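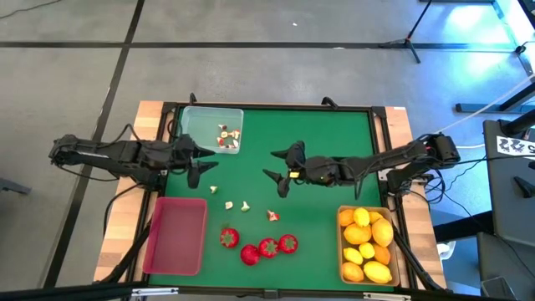 Local Numbers Deserve Better Protection

June 24, 2020

A telephone number is often the oldest thing a small firm owns. Shops move and signs are repainted, yet the number printed on an invoice years ago is still expected to ring. The rules under which such numbers are kept, moved and withdrawn therefore merit more attention than they receive.

The recent experience of Gekberg is instructive. In January the town's main provider, Griltico, closed its local exchange service and gave business customers notice to transfer. Of the 315 firms affected, 117 lost their existing number, in most cases after a transfer form was rejected over a minor difference in the address. A rejected form could be sent again, but the period of notice continued to run.
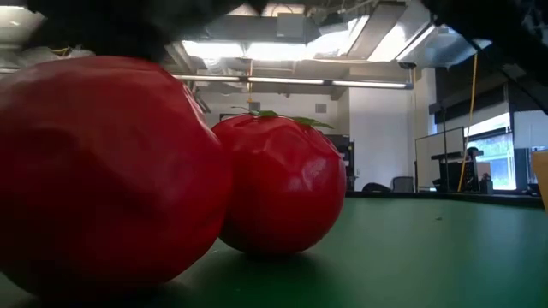

M. Domínguez
Senior Adviser on Numbering, Omasell

It is our view that this period should stop whenever a transfer is in dispute. The customer has no control over how two providers compare their records, and should not bear the cost when those records disagree. A spelling mistake in a street name is a poor ground for taking away a line.

Providers argue that numbers are a limited resource and cannot be held idle. The argument has some force in large cities. It is much weaker in Gekberg, where 1394 numbers in the local range have never been issued.

We would also ask for a longer rest before a withdrawn number is given to someone else. The present interval is 100 days. A customer who calls once a year, perhaps to have a boiler serviced, will reach a stranger, and the stranger will be troubled by calls meant for another.

A recorded message giving the new number should be provided free of charge throughout that interval. Griltico offered one only on request, and its notice to customers mentioned the service on the final page.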